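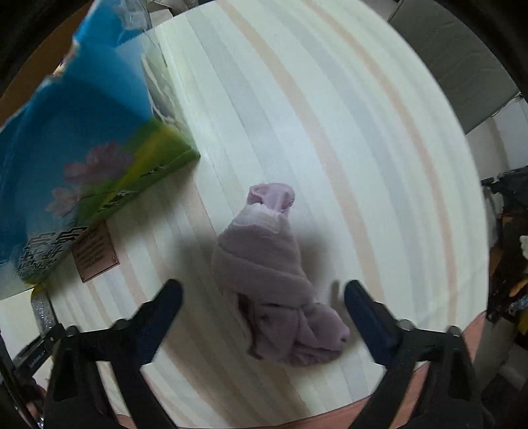 Pink cloth on the striped tablecloth.

My aunt left me her half of a bus company, and I want to say right up front that I did not ask for it. I would've been fine with the casserole dish. But there it was in the letter, half of the Betby to Prarnstead line, one route, two buses, and a debt of 4,000 to a tire place called Boros that had apparently been very patient.

The other half belonged to her ex-husband. They'd been divorced for nineteen years and had run the thing together the whole time without speaking. I'd always figured that was a family joke. Then I showed up at the depot in June, at six in the morning, and found the notebook.

It was a plain school notebook on a string by the key hooks, and it was how they talked. She drove mornings, he drove afternoons, and around noon one of them would write something and the other one would answer it the next day. There was a whole shelf of these notebooks in the office, going back to the divorce. The early ones were pretty rough. "Your seat adjustment is an act of aggression." "Then get taller." Stuff like that, pages of it, with the oil changes in between.

I should explain that I can drive a bus. I drove a school bus for three years after college, when I was supposed to be finding out what I wanted to do (I still had the license, so I guess I found out). So I took the mornings. I told myself it was for the summer, until we could sell. I wrote in the notebook, under her last entry, which was about a wiper blade: "Hello, I'm the niece. I'm doing mornings for now. Where is the thing that opens the fare box?"

The next day it said, "Coffee can."

There were four coffee cans. It was in the last one, under a lot of buttons.

The route goes out of Betby past the feed store, up over the ridge, down through Liletti, where there is a bench and a church and a really excellent bakery, and then along the river to Prarnstead. Fifty minutes if the bridge is up to it. I had maybe a dozen regulars and they all wanted to tell me how my aunt took the ridge. Too fast, as far as I could gather, and they'd loved it. One old man held the rail the entire way up, the first week, and then at the top he let go and looked let down. So I started going a little faster. He brought me plums.

In the notebook I wrote, "Did she always take the ridge in third?"

"Fourth," he wrote. "I told her about it 693 times." 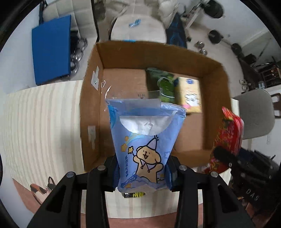 I didn't meet him for almost a month, which sounds impossible when you share two buses and one bathroom. But he was good at it. He'd had practice. I'd pull in at 12:10 and his truck would be there and the office would be empty, with the kettle still ticking. I'd hear the other bus start up on the far side of the garage. By the time I got around there, all I'd get was the back of it, turning left, blinker on way too early.

So we wrote. I asked about the clutch and he told me about the clutch. I asked what she'd been like to work with, and he left that one alone for three days and wrote about brake pads. Then at the bottom of a page, smaller than the rest, "She was never late. I was late. That was most of it."

I read that standing up with my jacket half on. I didn't know what to put. I put, "The bakery in Liletti says you owe them for a walnut loaf."

"Lies," he wrote. Then, the day after, "Paid it."

Around then a man called from a bigger outfit, wanting to buy us. He was very nice on the phone. He said we'd carried 2,803 passengers in the last year and that this was, in his words, sweet. He offered enough to pay off Boros and leave each of us some 1,430 apiece, and he said he'd need both signatures. He said they'd probably keep the route until winter. I said what happens in winter, and he said well, they'd look at it.

I wrote all that down for my uncle, my ex-uncle, I never did know what to call him. I tried to be fair about it. I put the number in and underlined it. I wrote, "I think she'd have told him to go soak his head, but it's half yours and you're seventy-four, so I'm really asking."

Then I drove home and didn't sleep and cleaned the oven.

Next morning there was nothing in the notebook. Not a word, just my own handwriting, and the pen lying in the crease. I took the 6:20 out. I took the ridge in fourth for the first time and somebody in the back actually whooped, and I got into Prarnstead four minutes early and had to sit there with the doors open, feeling conspicuous.

When I pulled back into Betby at noon, he was standing in the garage. He was shorter than I expected. All those fights about the seat, and he was shorter than me by a good three inches. He had his hat in one hand and a bakery bag in the other, and he looked at the bus and not at me.

"You're running her hot," he said.

"I took it in fourth."

"I know you did. I got a phone call." He held out the bag. It was walnut. "You can't do that with these tires."

"We can't afford tires."

"I talked to Boros," he said, and he climbed up into the driver's seat, and I heard him swear, and then the long squeak of it sliding forward.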